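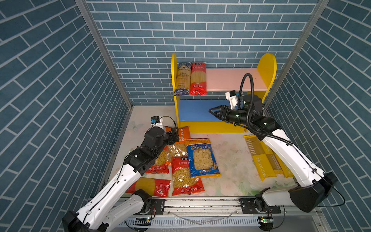

The dropouts on the right wrist camera in the Skakel cell come from the cable run, and I don't think the camera needs replacing. I went through ticket 346 again and every lost connection in it falls during a shelf pick, none during a floor pick. The low shelf reach is the hard one for that arm. With the gripper pointing left into the lower compartment, in front of the blue panel, the conduit stands up in a high arc over the wrist and takes all its bend close to the clamp. The camera lead shares the clamp, so it gets bent with it.

I have put my answers in order below and left Mehwish's message at the bottom for anyone who missed it.

**Conduit on the right arm**

Power the arm down and support the forearm before you loosen anything. Then:

1. Open the clamp nearest the wrist and let the conduit find its own twist. If it turns in your hand when the clamp comes off, it was fitted under load and should be refitted the other way round.
2. Feed slack back towards the elbow until the conduit will lie over the joint without pulling. Check it by hand in the low shelf pose and again with the gripper down at the floor.
3. Refit the clamp 4 mm further back than the old mark. The paint line Ajith made is still the reference, so measure from that.
4. Run the camera lead on its own tie, outside the clamp. A tie that you can just slide with a fingernail is tight enough.
5. Bring the arm up at reduced speed and run the shelf pick with the camera feed open on the bench screen.

Please don't cut the conduit shorter. I know the arc looks untidy, and Dinesh has asked about it before, but we tried a short one in May and it pulled the lead out of the connector at full reach. Height costs us nothing in that cell as long as the conduit stays clear of the side wall.

If the feed still drops after step 5, swap the camera leads between the two arms, not the cameras. The leads come off from outside. Taking a camera off means doing the calibration again, and that is half a day gone.

**Left arm**

I would leave the left one as it is. The thin black cable loops around the joint with nothing holding the middle of the loop, and I can see why Mehwish wanted to tie it back. The loop is what lets the wrist turn. If you want to protect it, put a short piece of sleeve over the part that can rub on the joint and leave both ends free. Check afterwards that the loop can't fall down in front of the gripper fingers when the wrist rolls over.

**Rail and boards**

The boards by the arm bases have green lights on them, and people have been reading those as "all well". Green means the board has power. It tells you nothing about the camera or the gripper, so please keep writing down what the bench screen says and leave the light out of the log.

The red and black wires at the boards are worth a gentle pull on each visit. On the Pruitt cell one of the blacks had worked loose under its screw and gave us a fault that looked very like this one for nearly a fortnight. If a wire moves, take it right out, trim it, fit a new ferrule and put it back. Tightening down on the old strands doesn't last.

While you are down there, clean out the cable tray. Crumbs and bits of broken pasta get through the holes and collect under the cables. Use the vacuum with the brush end. No compressed air, please – it goes straight up into the arm bases.

Keep the clear tubing out of the way of the arms as well. The loop by the rail can stay where it is, but it shouldn't be allowed to creep up on to the floor of the cell.

**Walls and floor**

Lucinda asked off list whether the brick paper on the side panels has to be matched if a panel is changed. It doesn't need to line up at the corners, because the posts cover the join. It does need to be flat. A bubble in the paper near the gripper's height will show up as a bright spot in the wrist view under the bench lamps. The floor sheet is the same. If the pale sheet has lifted or gone shiny in the pick area, change it before you spend any time on camera settings.

Put the shelf back against its marks after you have had it out. I have known it go back a finger's width to the right, and that makes the low reach worse for exactly the joint we are trying to spare.

**What to put in for testing**

Use the mixed set of pasta packets, long and short. The long spaghetti packets are the best test of the right arm because they make it turn the wrist furthest, and a few should go down on the floor at a slant on that side. Put a couple upright on the top shelf too. Bags with clear windows should stay in the set even though they give poor grips. Retire any bag that has split, and don't tape it up, as the tape sticks to the finger pads.

**Intervals**

The counter on the right arm stood at 2576 when I last read it, and I can find no entry for the conduit check before that. The sheet says every 2000 cycles, so it was missed. I have changed the sheet so that the conduit, the camera lead and the base wires are on one line and get signed for together. Kikora are sending two new leads and a length of conduit in case. Ajith has the order details.

Mehwish, could you post the clamp position and the result of the shelf run once you have done it? I would like to close the ticket on a clean run with the feed recorded, and then do the same job on the Zikico cell before it shows the same fault.

Neville Gosling

---

On Aug 4, 2021, Mehwish Sandhu wrote:

> Hello all,
>
> The right arm at Skakel is losing its wrist camera again. The picture freezes, comes back after a second or two, and sometimes the pick stops and has to be restarted by hand. I have reseated the connector at both ends and it made no difference that I could measure.
>
> Dinesh thinks the camera is on its way out and wants to order one. Before we do that, a few questions:
>
> - Is the conduit over the wrist meant to stand up that high? I could take a length out of it.
> - Should I tie back the thin cable on the left arm while I have the tools out?
> - The lights on both boards by the rail stay green throughout. Does that rule out the supply?
> - When is the conduit check due? I can't find it in the book.
>
> I can have the cell for a morning, so I would like to do everything in one go if possible.
>
> Mehwish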